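Search this blog
Type and press enter

The case of the drifting left jaw

Posted Aug 22, 2025

I have been wanting to write this one up for ages, because it ate most of my March and I still think it's the most fun I've had being wrong!

Quick background for anyone who landed here from a search. I work on hand-held grippers, the kind a person carries around and squeezes to pick things up so that a robot can learn the same motion later. Ours is called the Eser. It has finger pads up front, a trigger, and printed square tags that a camera uses to work out where the thing is in space. The recordings go to Silvana Bezerra, who turns them into something an arm can follow. I build the hardware, break the hardware and fix the hardware, and I love all three parts.

The trouble started with a message from Silvana saying the arm had closed on nothing. It was supposed to pick up a plastic lid off a table, and it had come in a finger's width too far to the left, shut its jaws on air, and then very confidently carried the air across to a tray and put it down. She sent me the log and I laughed out loud. Then she sent me the second one, where it came in too far left again and drove a finger pad straight down into the tabletop. The wrist motor tripped its limit and the whole arm went slack. That one I didn't laugh at. Kirstin Rutherford had been standing close enough to reach for the lid herself, and an arm going limp over somebody's hand is exactly the sort of thing we have a stop button for.

So we pulled the arm out of use that afternoon and I went back through the recordings. There were 1,537 of them in the batch. I did not watch 1,537 recordings (I'm keen, I'm not superhuman). I wrote a small script that took the position from the left tag and the position from the right tag and checked whether they agreed about where the middle of the gripper was. If the body is rigid, they should always agree, give or take a hair.

They agreed beautifully for the early ones. Then, a good way into the batch, they started to wander apart. It was tiny at first, and it only showed up when the trigger was squeezed hard. By the end the disagreement was big enough to see on the plot without zooming in, a lovely ugly staircase climbing off to the right. I printed it and stuck it up over my bench.

My first theory was the camera calibration. I was so sure of it that I redid the whole thing twice, with a fresh target and a better lamp, and got the same staircase both times. My second theory was that the tags themselves were peeling, so I put new ones on with better glue. Same staircase! At that point I gave up on being clever and asked for a gripper in somebody's hands, with something held in the jaws, so that there would be a load on it while I looked at the numbers.

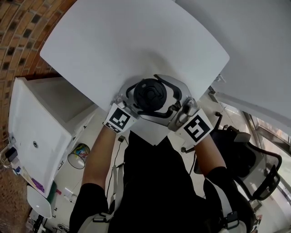 Sointu Mäkelä wrote back that same evening that I was measuring the wrong thing entirely, and that if the error only showed up under a hard squeeze then the part to suspect was the one carrying the squeeze. She said she'd seen it on an older rig, where a mounting screw had backed out by half a turn and everybody blamed the software for a week. Her advice was to leave the code alone, get a hex key, and go around every fastener on the thing before I typed another line.

She was right, of course. I went around with the hex key and found 2 screws I could turn with my fingertips. They hold the left tag's bracket to the body. Squeeze the trigger, the body flexes a little, the bracket rocks, and the tag tells the camera that the gripper has moved when all that has happened is that the tag has moved. Let go and it settles back, nearly. The "nearly" is where the staircase came from.

What got me really excited was how sensible the arm had been the whole time. It did precisely what it had been shown! We had recorded people reaching for a lid and labeled it, in effect, as people reaching for a spot next to the lid. Of course it hit the table.

The fix, for those of you who build these:

I put threadlocker on every bracket screw, the medium kind, and let it cure overnight. I drew a paint-pen line across each screw head and onto the metal next to it, so a screw that has moved shows as a broken line. And the recording software now runs the left-against-right check live and beeps if the two tags disagree by more than 3 millimeters. The beep is horrible. Gervásio Bastos picked the sound and I believe he enjoyed it.

I also made a change on the arm side that I should have made long ago. It now creeps for the last bit of any downward move and stops if it feels resistance earlier than it expects to. And we have tape on the floor at the Florngate end of the room, and you stay behind the tape when the arm is live, no matter how quick the thing you want to grab is. Kirstin put the tape down herself. It is very straight tape.

As for the recordings, we threw out everything from the first step of the staircase onward and recorded it again, which took about 16 days with people swapping in and out. I'd half hoped we could correct the bad ones with math. Silvana tried for an afternoon and said the rocking was different every time, so there was nothing steady to subtract. Fair enough. The new batch went through with the plot as flat as a pond, and I took the staircase down from over my bench and then put it back up again, since I missed it.

One thing I still haven't solved is why the left bracket and never the right. The screws come out of the same bag. Kenneth Moffat thinks it's the cable, which tugs on one side whenever the person wearing the pack turns around. I have a clip on order that should take the strain off, and I'm going to run one gripper with it and one without until something shakes loose. If you've chased a fault like this on your own gear, please write to me, I want to see your plots!

Related posts
Threadlocker, three colors, one ruined shirt
What the Saltitz bearing kit gets right
Finger pads: soft, softer, too soft
My notes from the Matheson open day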